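Ticket 56: left hand won't close after start-up (Flirnis, Radham robotics club)

Opened 2021-05-27 by Dorothy Sowerby. Left hand up with all the fingers pointing at the ceiling, laptop on the desk, and the wooden organiser ready for our sorting task.
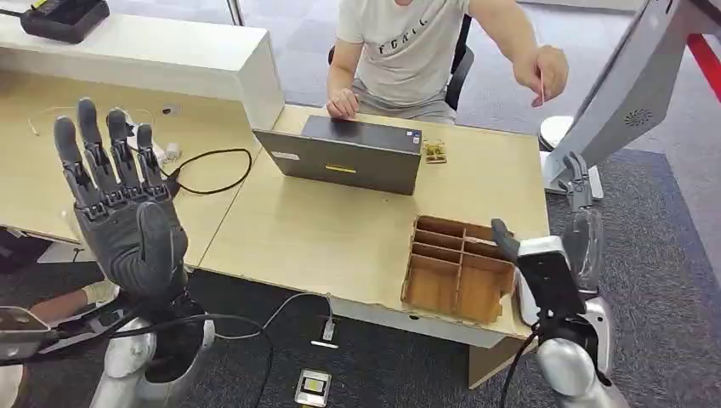

What I've tried so far

Restarted the whole lot twice, no joy! The right gripper answers every command, but the left hand just ignores me. I put the wait up from 200 to 300 (Entwistle's idea, thanks!) and got one twitch out of the thumb, then nothing. Error 12 pops up each time.

Still open. I'll swap the hand's cable next and try again before we go to Fostcombe.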